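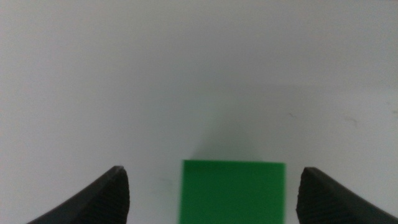

The Brumora starter kit is sold on the promise that a second-year with no robotics background can have an arm picking up blocks by the end of an afternoon. Our project was to find out how long the afternoon is. We bought one kit at the education price, followed the printed guide as written, and kept a log of every point at which the guide and the arm disagreed. Most of the log concerns the moment just before the grasp, with the fingers open on either side of the block and more room on the left than on the right. A green block on a plain white table is as easy a target as we could offer, and the wrist camera had no trouble finding it. Closing on it squarely was another matter.

1. What we bought

The kit came from Netport, who stock it alongside printers and office chairs. It consists of the arm, a two-finger gripper with ridged pads, a wrist camera, a power supply, a table clamp and a licence for the Brumora software lasting 12 months. The clamp fits tables thinner than any in our department. Mr Chauhan in the workshop made us a spacer and asked for it to be mentioned in the report, so it has been.

The guide is 47 pages long. The first nine are about safety and are very good. The chapter on calibration is a page and a half and includes a photograph of a different arm.

2. Setting up

Unpacking and assembly went as promised. The software installed on the second laptop we tried. The first had the right operating system according to the box and the wrong one according to the installer, and we took the installer's side.

Calibration took most of the first session. The arm is meant to touch four corners of a printed sheet while the camera watches. The sheet is supplied as a file, and if it is printed with "fit to page" ticked, as it is on every printer in the building, everything afterwards is slightly too small. The software does not check for this. It says "Calibration excellent" and plays a short tune.

3. The grasping trials

We ran 187 attempts over three weeks, all with the same task: find the block, open the fingers, go down, close, lift, put it back. An attempt counted as a success if the block left the table and stayed up until the arm had finished lifting. Settings were left as the guide recommends for the first part, then changed one at a time.

The commonest fault was a sideways offset. The gripper came down with the block nearer one finger, that finger touched first, and the block was pushed along until the other caught up. Often this ended in a perfectly good grasp, and the software reported it as one. When the block turned on the way, it was held by a corner and usually dropped — twice on to the laptop.

Reprinting the sheet at the correct size removed much of the offset. What remained went away when we typed in a correction by hand, on a settings page the guide refers to as "advanced (do not use)".

4. Support

We wrote to Brumora in December about the calibration sheet. Jaanus Uibo replied the next morning, agreed with us entirely, and sent a corrected file with a ruler printed down one side. It is a good file. It was not on the download page when we finished writing, so anyone else buying the kit will need to write to him too.

The forum is less use. The most popular thread has 2,359 views and one answer, which is "solved, thanks".

5. Would we recommend it?

For a teaching lab with a technician, yes. The arm is solid, the camera is better than the price suggests, and the pads gripped well whenever they were given a fair chance at the block. For a school working alone we would say wait for the next edition of the guide. We also looked at the Brandedik kit on paper, but it costs more and the clamp is the same.

6. If we did it again

We would measure the printed sheet before doing anything else. We would also have logged the size of the offset from the first attempt, as our early notes mostly say "left a bit".

Report submitted May 24, 2025. The log and the correction values are in Appendix A. The spacer drawing is in Appendix B.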